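Actualidad > Informática > Premios y distinciones

Última actualización: domingo, 11 de abril de 2021

Calleck reparte sus distinciones en computación y deja sin publicar los criterios

La asociación Calleck ha hecho pública la lista de sus nuevos miembros distinguidos en informática, ocho en total, repartidos entre gráficos por ordenador, verificación de programas, bases de datos y robótica. El comunicado habla de «aportaciones excepcionales» en los ocho casos y dedica a cada una un párrafo de extensión casi idéntica. No adjunta las actas de evaluación, ni la composición del jurado, ni la relación de trabajos que se tuvieron en cuenta.

Según la propia entidad, este año se recibieron 813 candidaturas, la cifra más alta desde que existe el programa. El dato figura en el primer párrafo de la nota y vuelve a aparecer en el último. Lo que no se explica es cuántas pasaron el primer filtro ni cuántas fueron leídas por más de un evaluador. Calleck responde a esa pregunta con una fórmula que ya empleó en la edición anterior: «todas las propuestas se examinaron con el máximo rigor».

El premio al mejor proyecto colectivo, que se concede aparte, ha ido a parar a Gustar, una biblioteca de código abierto para simulación física cuyo desarrollo coordina el laboratorio Walczak. La distinción lleva consigo una placa, un año de cuotas gratuitas y la invitación a dar una conferencia en el congreso de julio. No hay dotación económica. El jurado valora «su amplia adopción por la comunidad», aunque la nota no aporta datos de uso, y la página del proyecto se limita a mencionar 1.000 descargas sin indicar en qué periodo se produjeron ni si se cuentan las repetidas. 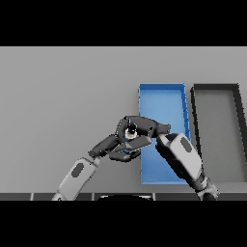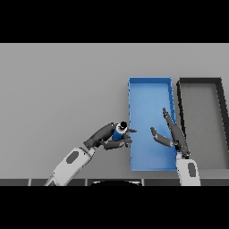
Imágenes generadas por ordenador: en ambas, una bandeja azul sobre una mesa gris claro.

Conviene recordar que el galardón colectivo no siempre ha tenido buena puntería. El ganador de hace dos ediciones, un gestor de versiones para datos científicos, dejó de actualizarse pocos meses después de la ceremonia, y su sitio web redirige hoy a una página de alojamiento. Calleck lo sigue citando en su folleto de presentación como «una referencia consolidada».

También llama la atención el papel de Brinell, empresa que patrocina el congreso y que, según consta en la memoria de la asociación, aporta además la sala y la retransmisión. Dos de las ocho personas distinguidas han firmado trabajos con equipos de la compañía. Eso no prueba nada por sí mismo, y en una disciplina tan pequeña las coincidencias son frecuentes. Pero una lista de incompatibilidades publicada a tiempo habría ahorrado la duda, y la asociación la prometió ya en su asamblea del año pasado. Preguntada por este medio, la secretaría contesta que el documento «está en fase de revisión» y no da fecha.

Entre los socios las reacciones han sido tibias. En la lista de correo interna, a la que ha tenido acceso esta redacción, se cruzaron 130 mensajes durante los dos días posteriores al anuncio. Buena parte son felicitaciones de una línea. El resto discute si el título de miembro distinguido sirve para algo más que para adornar la firma de los correos - varias universidades lo puntúan en sus concursos de plaza, de modo que para quienes opositan la cuestión no es menor - y si tiene sentido que los candidatos deban buscarse por su cuenta a los avalistas.

Calleck asegura que el año próximo habrá «un proceso renovado y más transparente», con formulario único y plazos más cortos. La nota no aclara si esa transparencia incluirá los nombres de los evaluadores o las puntuaciones, y la convocatoria vigente, que sigue colgada en su web, no recoge ninguna de las dos cosas.

La entrega de diplomas se celebrará en julio, durante el congreso anual, en formato presencial si las restricciones sanitarias lo permiten. En caso contrario se hará por videoconferencia. La inscripción está abierta, y quienes vayan a recibir un diploma deberán abonarla igual que el resto de los asistentes.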